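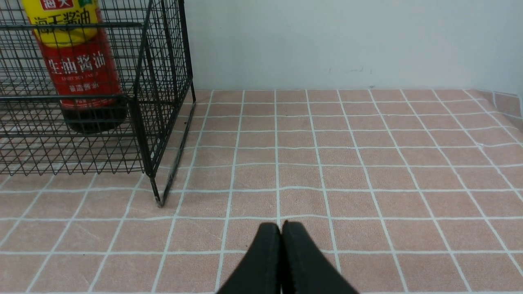 The Sauce Corner

Wed 6 June

I've been putting little galleries of my kitchen up here for a while now, one corner at a time, and this one is for the people who keep asking where all the bottles went. They went into a basket! A black wire one, from Hadum, and I'm much fonder of it than a grown adult should be of a basket.

For years my sauces lived in the cupboard over the stove, three deep, and every stir-fry began with me moving the vinegar to get at the thing behind the vinegar. Last September I measured the gap beside the rice cooker, found I had more room than I thought, and ordered the Hadum one the same night (I'd been looking at a bamboo tray from Leka too, but sauce drips and bamboo and I have a history).

What I like about mesh is that I can read the labels straight through it. The light soy is the one I reach for most — dumplings, cold cucumber, fried eggs, pretty much anything that needs salt — so it gets the easiest spot. Haitian is the brand I grew up with and I've never seriously strayed. The light one has the big red label with 生抽酱油 on it, and if your Chinese is as rusty as mine, it says LIGHT SOY SAUCE in small letters underneath.

The pink squares get more mail than anything else I post, so yes, I still love them, and no, I don't think they're too much with a plain wall. A damp cloth and a drop of Zukitz once a week and I'm done. The grout I do with an old toothbrush when I'm in the mood, and I'm not often in the mood.

Now the dark soy. I use far less of it, just a spoonful for color in braised pork or a pan of noodles, and a bottle lasts me forever. If you're shopping for the first time, look for 老抽 for dark and 生抽 for light. I once put 100 ml of dark into a dipping sauce and we ate very black, very odd dumplings that night.

The basket has two levels, a tall back and a lower front, and I keep changing my mind about who goes where. Light in front is the current arrangement.

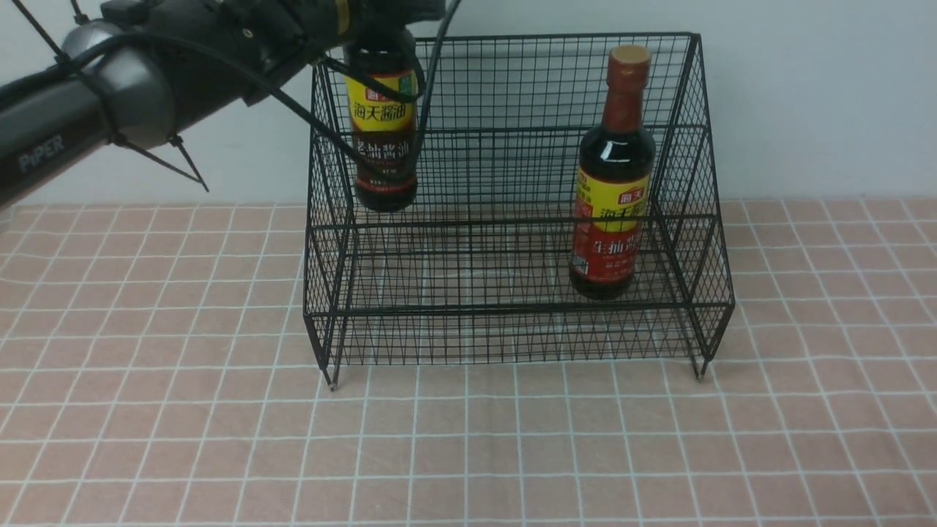
Light soy in the lower front of the basket, dark soy behind.

Next gallery will be the spice drawer, once I've found all the lids.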